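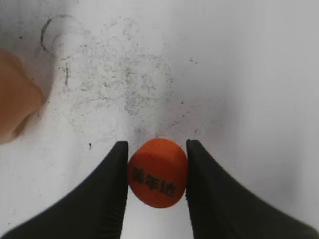

Tirta Kusuma thinks I worry too much about caps. A bottle of orange soda, according to Tirta, is for drinking, and once it's open the cap has done its job and can go roll under the stove with the others. We've had this argument on and off for years, usually in my kitchen, usually with a glass in hand.

I can't let it go, though! The cap is half the fun. I love that first little crack of the seal, and the hiss, and the way you have to stop and wait if the bottle has been bouncing around in a bike basket (I have orange stains on a good shirt to prove it). And if you want any fizz left tomorrow, you need the thing back on, tight, before you even sit down with your glass.

I grew up on orange soda. My uncle bought it by the case every December from a corner shop called Lubis, and we kids fought over who got to open the big bottles. Grape was for guests and cola was for the grown-ups. Orange was ours, and it had to be that loud, see-nothing-through-it orange that leaves a mustache on you until bedtime.
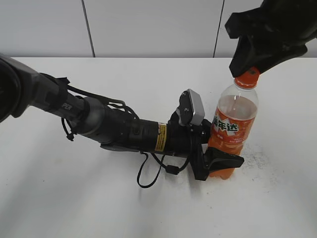 These days I buy the small plastic ones, because a big bottle goes flat on me by the second evening. I keep them standing up in the fridge door, never on their sides, and I open them over the sink. Arif Ngau swears by squeezing the air out of a half-finished bottle before closing it. I tried that for a month and my soda tasted every bit as tired as before, plus the bottles looked awful.

Glass matters too, I think. Tall and narrow, straight from the freezer if there's room between the peas, and only two ice cubes or you're drinking orange water by the end. Pour down the side. My cousins pour straight into the middle and then stand there slurping foam, and I've quit saying anything about it.

As for the caps, mine live in a jar by the bread box. Tirta counted them last time, out of spite I think, and got to 80. There's room for plenty more.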